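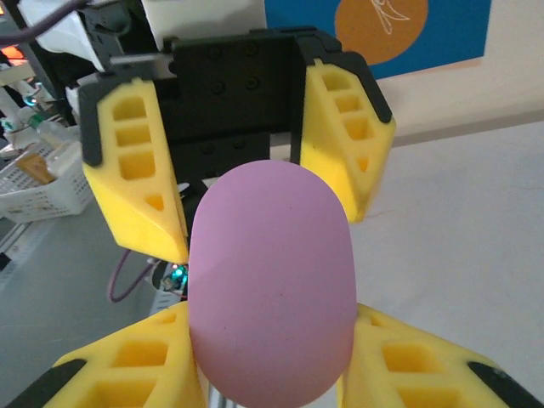

Pink in a yellow grip

Search this thread Go
Iolo Rosser, 30 June 2019

Right, I've finally sat down with The Ferry at Brondemcombe, which several of you have been on at me to watch since it did the rounds of the film clubs, and I've got rather a lot to say, so put the kettle on.

First thing – it's slow. The first 40 minutes are a man called Hou mending a boat and not talking to his sister. I nearly went to bed. I'm so glad I stayed up, because once the sister starts talking she's wonderful, and you see what all that quiet was for.

The music is lovely too, mostly one accordion, and it knows when to stop. My only real grumble is the dream with the geese. It goes on far too long and I don't think the film needed it (my wife liked the geese, I should say, and she's normally right about these things).

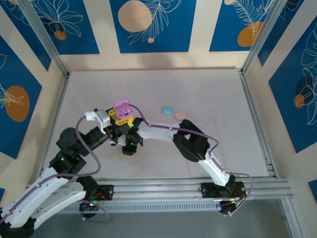
Bello Igwe has messaged to say the dream is the whole point, and that I ought to watch it again with the sound up. I will, Bello, I promise, but perhaps not this week!

As for the ending, I won't spoil it. I'll just say I had guessed the lighthouse and hadn't guessed the letter, and I sat there through all the credits with a cold cup of tea.

Four stars from me, and it would have been a bit more with fewer geese. Next up is Trurkum, which is meant to be properly frightening, so I'll be watching that one in the afternoon with the curtains open.

Comments

Lihua Yan
Agree about the accordion. I was humming it on the bus all week.

Weidong Ye
Is it showing anywhere again? I missed it.

Iolo Rosser
Back at the Stumitz in September, Weidong, matinees only I think.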